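Section 4. The Dish Station: Cables, Covers and Your First Plate

By now the arm is bolted down, the hand opens and closes from the desk, and you've probably waved at it and had it wave back (everyone does!). Now it gets a job. By the end of this section it will reach into a sink, take a plate by the edge and lift it out of a rack, and the first time you see that happen on something you put together yourself is a very good evening.

You'll need from earlier sections:

The Patell arm, mounted and powered up without faults (Section 2)
The Acuña hand, with its finger test complete (Section 3)
Hasside installed on the station computer, with your own profile
The wrist cable, still untied
Knit arm sleeve and hand cover, if you plan to use them
Hook-and-loop straps and a soft cloth
One plate you don't love

Allow a whole session. Saturday mornings are good for it, when the bench is quiet and there's usually a second pair of hands in the building.

CAUTION: Two people for every powered step in this section. One drives, one stays at the stop button. Swap whenever you like, but stop the arm before you swap.

4.1 Routing the wrist cable

The wrist cable carries power and signal to the hand, and it has to follow every twist the wrist makes. Too tight and it pulls on the connector. Too loose and it catches on the rack, the faucet, or a dish. Getting it right is mostly patience, and it pays you back for months.

1. Power the arm off at the switch. Wait until the joint lights go out.

2. Support the forearm with one hand and turn the wrist by hand to the middle of its travel.

3. Plug the cable into the back of the wrist. Push until the collar clicks.

4. Leave 200 mm of free cable between the connector and the first strap. Let it arc out and back on its own. Don't force it flat.

5. Bring the cable down along the side of the arm and fit a strap on each segment. A strap is tight enough when you can still slide the cable through it with your fingers.

6. Turn the wrist slowly by hand, all the way one way and then all the way the other. Watch the loop the whole time.

7. Power up, open Hasside, and set the wrist limit to 177 degrees. Save it to your profile.

Note: The limit resets if you load someone else's profile. Check it every time you sit down at the station.

With the limit saved, you can try a reach. Choose Sink Reach from the motion list, set the speed to Slow, and let the arm come over the front of the counter to the rack. The loop should swing clear of the plate as the hand closes on the edge. If it brushes anything, hit stop, power off, and move the first strap a little farther down the arm.

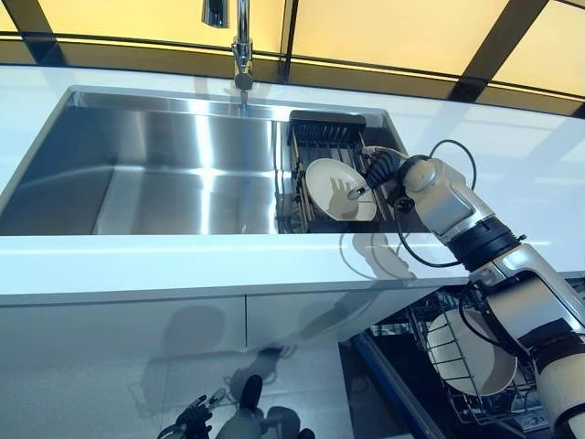
Comment from Loukia Andreadis: I would add a step between 6 and 7. Do the hand-turn again with the elbow folded, because I had a loop that looked perfect with the arm straight and snagged the second I bent it. I lost an afternoon to that and ended up redoing every strap.

Good catch, and please do it. Fold the elbow as far as it goes, turn the wrist both ways, then unfold and repeat. It'll be step 6a when the guide gets its next revision.

4.2 If the reach doesn't look right

The hand stops short of the plate. The base offset in Hasside is still at its factory value. Go back to Section 2 and run the base measurement again.

The hand arrives tilted. Check that the wrist was at mid-travel when you plugged in the cable. If it wasn't, power off and start 4.1 over. Sorry!

The plate turns as it's gripped. Open the hand, move the grip point closer to the middle of the rim, and lower the closing speed. A smooth glazed plate needs a slower close than a matte one.

The arm shudders on the way down. Usually a loose base bolt. Power off, tighten, try again. If it still shudders, stop for the day and leave a note on the station board so the next builder doesn't inherit it.

CAUTION: Never reach past the hand to straighten a plate while the arm is powered, even when it's holding still. A paused arm is a live arm.

4.3 Fitting the knit covers

The covers are optional, but they're a lovely upgrade. The sleeve keeps straps and cable tucked in, takes the glare off the shiny housings, and gives you something softer to bump an elbow against. The hand cover wraps the palm and the back and leaves the fingers bare, so the fingertip pads can do their work.

1. Power off. Remove rings, watches and anything else that could snag the knit.

2. Roll the sleeve down into a ring, the way you'd roll a sock.

3. Pass the hand through the ring, fingers together, and unroll the sleeve toward the shoulder. Go slowly past each joint.

4. Leave some gathers at the elbow. A sleeve stretched smooth when the arm is straight will fight the motor when it bends.

5. Leave any vent, port or service opening uncovered. If the knit creeps over one, fold the end back on itself and strap it.

6. Fit the hand cover over the palm. Its edge sits at the base of the fingers and never over a hinge.

7. Bend each finger by hand, one after another. You're looking for fabric being drawn into a joint. If you find any, pull the cover back toward the wrist and test that finger again.

8. Power up and run Finger Test from the Hasside menu before anything else.

A good place for that test is in front of a plain pale wall with a lamp to one side. Point the fingers upward, step back, and watch for the ones that lag. Shadows help too: small differences between fingers are easier to spot when they're thrown large on a wall.

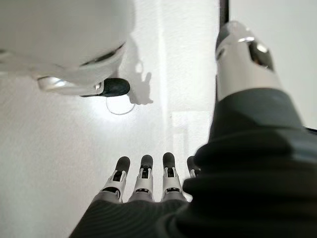

Home Robotics Group, Huklow Shared Workshop
Builder's Guide, Section 4

4.4 After the covers go on

Covers change how the arm feels to the controller. The sleeve adds a little drag and the hand cover adds a little bulk, so repeat the following before you go near a dish.

1. Choose Joint Balance in Hasside and let it run to the end. Keep clear. The arm moves through large, lazy arcs and it's a pleasure to watch.

2. Save the result under a new name with the word "covered" in it. You'll want the bare version back on wash day.

3. Repeat the elbow-folded cable check from 4.1. A cable that ran free under straps alone can bind under a sleeve.

4. Run Sink Reach once with nothing in the rack.

Note: Covers are hand wash only. Dry them flat and completely before refitting. Please don't put them on the heater; the knit shrinks and then it won't go over the elbow at all.

4.5 Setting up the sink

You don't need a real kitchen. A counter, a basin and a rack that stays put will do, and no plumbing has to be connected. What matters is that everything goes back to the same place each time, so that a motion you taught last week still lands where it should.

1. Wipe the counter and clear it on both sides of the sink. Mugs, screwdrivers and phones all have a way of ending up in the arm's path.

2. Seat the rack at the right end of the basin. Push it until it touches the steel and mark its corners on the basin floor with removable tape.

3. If you're using the faucet as an obstacle for practice, center the spout and teach the arm to go around it. Start wide. You can tighten the path later.

4. Stand the dish upright in the rack with open space on the side the fingers come in from.

5. If your routine ends at the dishwasher, open the door fully before you start and slide the lower rack to the position you taught. Tape a mark for that as well.

6. Check the lighting. Polished steel throws bright streaks, and they shift when a lamp moves. Pick a lamp position and stick with it for both teaching and running.

CAUTION: Keep the basin dry during powered work. The Acuña hand isn't sealed, with or without its cover.

Start with a single item in the rack. When you've had a run of clean lifts, add another and leave a gap between them wide enough for the fingertips. That gap is where most of the fun is: too narrow and the hand nudges the neighbor, generous and the whole motion flows.

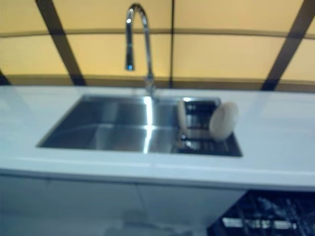 Do I have to teach the whole routine again if I change plates?
Only the grip point and the closing speed. The reach, the lift and the return all stay as you saved them, provided the new plate is close to the old one in size.

4.6 Your first full lift

1. Load your profile. Check the wrist limit.

2. Put your partner at the stop button and say out loud that you're starting.

3. Run Sink Reach at Slow. Pause when the fingers are on either side of the rim.

4. Close the hand in small steps using the arrow keys. Stop as soon as the plate quits rocking in its slot.

5. Lift straight up until the plate is free of the wires, then pause again. Look at the cable loop. Look at the plate.

6. Lower it back into the same slot and open the hand.

7. Do it again! Save the motion after you've had two clean lifts in a row, and name it so another builder will know what it's for.

Leave the speed at Slow for your whole first session. It's tempting to turn it up once things are going well, and the arm will happily oblige, but dishes are far less forgiving than the foam blocks from Section 3.

Before you leave the station, open the hand, park the arm, switch it off, and take your plate with you. Log any broken dish on the board with the motion name and speed. Carrying a lifted plate over to the dishwasher rack is covered in Section 5.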